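Spent the morning at the Prumen open day in Marsden, watching people teach robots chores by hand. Some thoughts, mostly grumpy.

The pitch: you don't program anything. You hold a gripper, do the job yourself, and the robot learns from the recording. Brirnard says 4000 demos gets you "general tabletop skill."

General according to who? Every table I saw was clean and well lit. My kitchen table has never looked like that.

I asked how many people recorded those demos. Eight. So the robot learns the habits of eight people who do this all day and know what the gripper likes.

Remote control is worse. I tried it for six minutes and fumbled everything – do my fumbles go in the training set or get tossed? Two staff members gave me two answers. 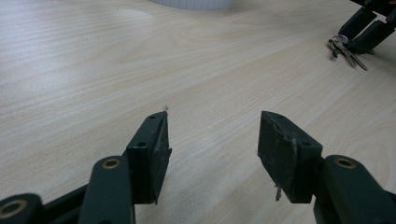
Also, fingertips wear down. A demo from March and a demo from today may not have been made with the same grip, and I'd like to see that in a chart somewhere.

Rarndale at least publishes its failures. I'd trust the rest more if they did too – even a bad number is a number.

Going back when they let visitors bring their own junk drawer.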